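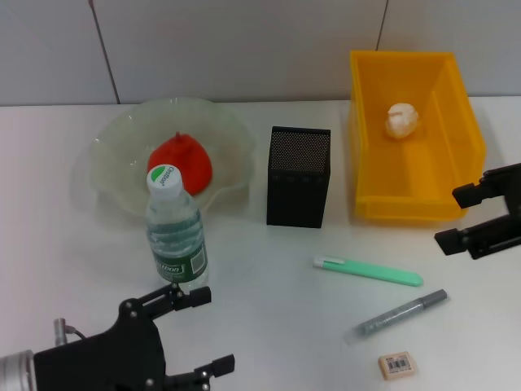
Re: [cerberg-club] Table sort task, object set and scoring

On Wednesday the build group wrote:

> We have 600 recorded runs of the table sort task on the Briggs arms.
> The policy trained on the first 534 does fine on the pen and the
> marker and badly on the bottle. Should we drop the bottle from the
> object set before the Noltine round? Also, does the eraser count
> as one object or as clutter?

Keep the bottle. The Noltine rules ask for at least one transparent item, and swapping it now would make the existing runs harder to compare.

I went through the failed bottle runs. Most of them fall into one group: the bottle is placed in front of the glass bowl with the red pepper inside, so its outline overlaps both. The left gripper closes early, with the fingers still short of the bottle. With the bottle moved clear of the bowl, the same checkpoint picks it up in most trials. I would record 40 more runs with the overlap on purpose and retrain before changing anything else.

The eraser counts as an object. It is scored the same as the pen and the marker: lifted, carried, released inside the yellow bin. Touching the bin wall on the way in is allowed. Pushing the bin is not.

The black box stays on the table and is not to be picked up. Contact with it ends the run. Please log it as "box contact" and not as "other", which is what half the sheets say at present.

Three open points:

1. Start pose. Some runs start with the right gripper beside the bin and some with it parked off the table. Pick one. I prefer beside the bin, as it shortens the first move.

2. Empty bin. Several runs begin with something white already in the bin. If it was put there by hand, say so in the notes field. The Pillness script cannot tell a leftover from a scored item and will add a point.

3. Time limit. The longest clean run is 1148 frames. Roughly 20 percent over that should do as a cutoff, but I have not checked the two-handed runs.

The converted logs are in the shared folder under cerberg/sort. The raw files are still on the lab machine, and the disk there is nearly full, so please copy off anything you need before April.

--
Cerberg Robotics Club, software group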